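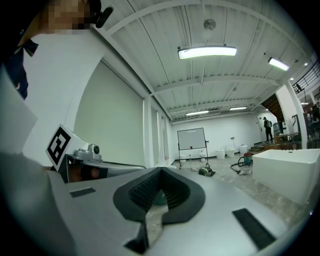

Trekik Magazine, No. 97, page 33

Does Sweeping Really Get a Floor Clean?

Grown-ups say, "Just sweep it up," as if that settles the matter. Does it? Be a little suspicious.

A broom is good at pushing big stuff: crumbs, beads, bits of paper. Fine dust is another story. Some of it moves along with the broom. Some of it floats up, hangs in the air and comes down again after you have put everything away. You can check this with a flashlight in a dark room. Sweep, then shine the light sideways and watch the specks drift.
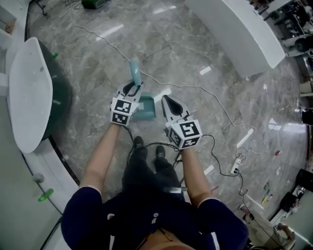

Dustpans make a big promise too. The front lip is supposed to lie flat so that dirt slides right in. Most of the time a thin gray line stays behind on the floor, and when you back up and try again, you get a thinner line. Smooth floors should make it easier, but a gray marble pattern like the one under this teal dustpan could hide that line pretty well. Try a plain dark floor if you want the truth.

What about ads that say a broom picks up "everything"? Ask how they tested it. Then do your own test: spread one spoonful of flour, sweep it up once, and wipe the spot with a damp black sock. Look at the sock.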